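Search this notebook
Home | Rigs | Parts | Faults | Log in

25th August: the grip fault again

Right, so the Pikora gripper is still losing its width reading, and I've spent most of the morning chasing it. The trace is fine until the fingers close on something, then the opening jumps to 265 and sits there (full travel is 200, so that's rubbish). Ngata flags it as a tag dropout and carries on recording regardless, which is what worries me! Some 800 takes have gone in since the last check and I don't fancy guessing which are bad.

I went back to the bottle pick, the one with the 维C系列 label. No cap on it, a drop of orange drink in the bottom, and the cup and saucer close by, so a slip could get messy. Both tags are in plain view on the plates with the fingers pressed in on either side, and I'd half expected one to be hidden by the pads.
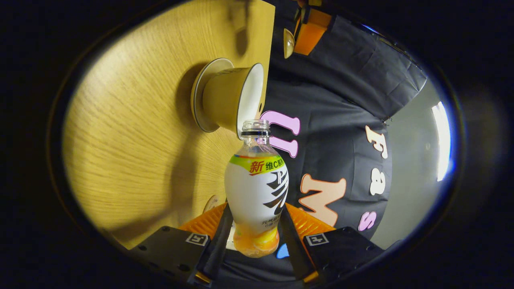
What I've tried

Swapped the cable for the Stisetti one. No change.
Turned the exposure down a notch. Fewer jumps, I think, but I only did a handful of closes.
Re-ran the zero with the fingers shut. It held for a bit, then off it went again.

My money's on the tag size in the Kastero config, as somebody had it open last week and the file date has moved. I'll put the old one back after lunch. Please don't use open bottles on this rig until I've signed it off, water included.

Rig room notebook | Contact the lab | Back to top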